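Community Help > Home and Shared Living > Kitchens

Arranging a small oven, a wooden drawer box and tableware on one shared table

Posted by Mongate Residence Office
November 5, 2019

The Mongate Residence Office is responsible for 49 shared kitchenettes used by 254 residents. The rooms are small, and in most of them a single table has to hold the oven, the storage and whatever tableware is in daily use. We are preparing a one-page arrangement guide to be posted in each kitchenette before January, and we would welcome comments from organizations that have written something similar.

The furnishing is modest. Each table has a brown work surface. On it or next to it there is a small white oven that opens at the front, a light wooden box with a black metal handle, a plate, and a stand for mugs. Residents bring other items of their own, and these are outside the scope of the guide except where they take up room near the oven.

Our present draft places the wooden box and the oven together at one end so that the remainder of the table is available for preparing and eating food. Residents like this arrangement because it leaves one large clear area. The maintenance department is less satisfied with it. Their written comment was that wood and a heating appliance should not be close neighbors, and that a box with a handle on its front must have room to be pulled open without the user reaching across a hot surface. They also asked that nothing be stored on top of the oven, and that the plate not be kept on the side to which the door opens.

We have read the oven manual. It gives clearances for walls and for cabinets above, and says very little on furniture standing on the same surface.

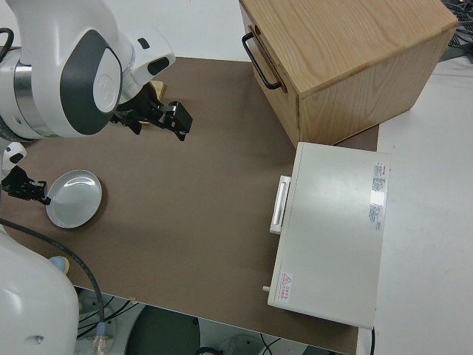 What distance should be kept between a small countertop oven and a wooden box standing on the same table?

Reply from Stukell Housing Services

Use the side clearance given in the manual for a wall, and treat the wooden box as if it were a wall. If the manual gives separate figures for the sides and the back, apply the larger of the two, for the reason that residents will turn the oven from time to time and will not consult the manual when they do so. Where no figure is given, we require four inches on each side and at the back, and we have the oven moved to another surface if this cannot be met.

On the other points raised in the post, our own rules are as follows. They apply in 19 buildings and were last revised in January.

The door side of the oven is kept clear to a depth equal to the open door plus one dinner plate. A person removing hot food needs a place to set it down directly, and that place should be in front of the oven and on the same level. A plate may be put there at the time of cooking. It should not be stored there.

The top of the oven is never a shelf. This includes paper towels, cutting boards, bread and mail. Warning labels on the top of an appliance must remain readable, and residents are asked not to remove them or cover them with stickers of their own.

The cord is run behind the oven to the nearest wall outlet by the shortest route that does not cross the work surface. It must not pass under the oven or in front of the door, and it must not hang over the front edge of the table, where it can be caught by a chair or by a person walking past. The oven has its own outlet. Extension cords and power strips are not permitted for any appliance that heats.

Wooden boxes and drawer units are permitted on the table. The handle faces the side from which the user approaches. We do not permit dish towels, napkins or baking paper to be kept in a drawer unit that stands next to an oven. Flatware, measuring spoons and similar items are acceptable.

We would advise keeping the posted guide to one side of one page. Our first version ran to three pages and was removed from the wall in several kitchens, apparently to make room for a calendar.

Reply from Flonuvow

just put the oven in a corner and the wood thing in the other corner. we did that and it works fine. mugs go wherever

Added by Mongate Residence Office

We thank both respondents. The rule of treating the box as a wall is clear and will be adopted. We have also accepted the recommendation on the contents of the drawer, which had not occurred to us. Residents will be asked to keep flatware in it and to store dish towels on the rail by the sink.

The proposal to use opposite corners was discussed with the maintenance department. It would resolve the clearance matter completely. The difficulty is that the tables differ in length, and on the shorter ones the person at the oven would then be standing in the way of the person at the drawer. For the shorter tables we are inclined to leave the two items at the same end with the distance between them fixed.

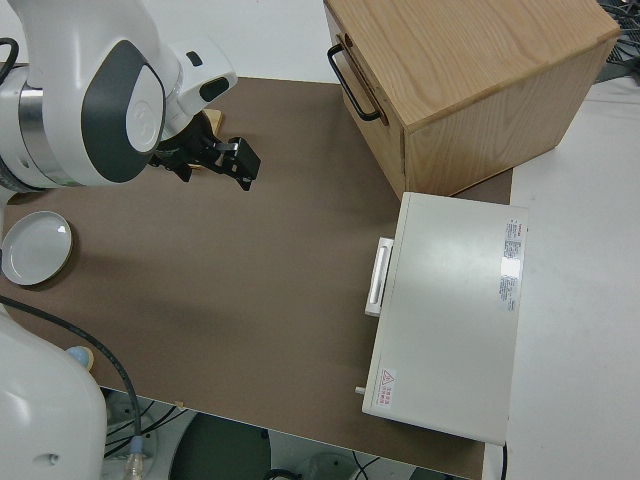
For that purpose we are considering a strip of heat-resistant tape on the table, marking the line beyond which the box may not be moved. Tape has the advantage that it can be seen by everyone, including residents who have not read the guide. Its disadvantage is that it collects crumbs along the edge and must be replaced. The cleaning contractor has asked for a solution that can be wiped in one pass. A low wooden rail screwed to the table has been suggested and rejected, as the tables are leased.

We would also be grateful for advice on the mug stand. In the draft it stands at the back of the table with the plate beside it. Several residents have written that they knock mugs off when reaching for the outlet, and one proposed that the stand be abolished altogether in favor of a shelf. There is no budget for shelves this year.

Reply from Mabula Kitchens Advisory Desk

Our desk has handled 2,461 inquiries on small and shared kitchens, and the mug stand is a frequent subject. The following recommendations are offered for the table described.

A mug stand should be placed at the front center of the work surface or slightly to one side of it, where a mug can be lifted off its peg by a person standing upright. Placing it at the back looks tidier and causes more breakage. The arm has to pass over everything in front of it, and the return movement, with a mug in the hand, is the one in which things are knocked over. The stand should never be positioned between the user and a wall outlet.

The load on the stand must be balanced. When only two mugs are in use, they should hang on opposite sides of the post. Heavy mugs belong on the lower pegs. A stand with a square base is steadier than one with a small round base, provided that the whole base rests on the same surface and does not straddle the edge of a mat. 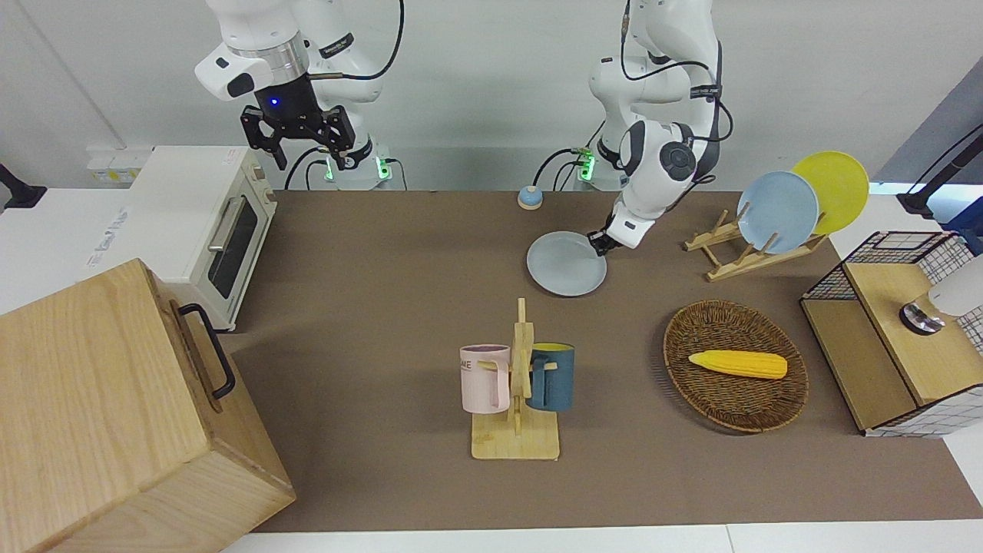

Plates are best kept flat, toward the back of the work surface and away from the edge, with enough open surface on at least one side for the fingers to get under the rim. A plate pushed hard against a box or a wall has to be dragged before it can be picked up, and dragging is what scratches the mat. If more than four plates are kept on the table, we recommend an upright rack.

With regard to the oven, we would add one consideration to those given by Stukell Housing Services. Wherever there is a separate surface beside the work area, the oven should be placed on that surface and turned so that the door opens toward the work area. The user then takes food out and sets it down in one short movement, and crumbs from the door fall where they will be wiped up. The wooden box may remain at the same end, nearer the user, with its handle also facing the work area. Before this arrangement is adopted, the door should be opened fully to confirm that it does not touch the box, the mug stand or any plate.

We do not recommend tape. A thin silicone mat cut to the width of the required gap, placed between the oven and the box, serves the same purpose and can be lifted for cleaning. It should be of a color that contrasts with the table. Residents tend to respect a mat more than a line, although they will put things on it, and the guide should state that it is to be left bare.

Small personal items such as bells, timers and salt shakers may stand along the back of the work surface. They should be kept off the oven and out of the path of its door.

Comment by Mongate Residence Office

The silicone mat will be tried in six kitchenettes. The contractor has no objection. The mug stand moves to the front in all rooms, and the sentence on balancing the mugs will be included in the guide as written above, with the permission of the Mabula desk.

Comment by Stukell Housing Services

Please specify in the guide who is to be informed if the mat goes missing. Ours did.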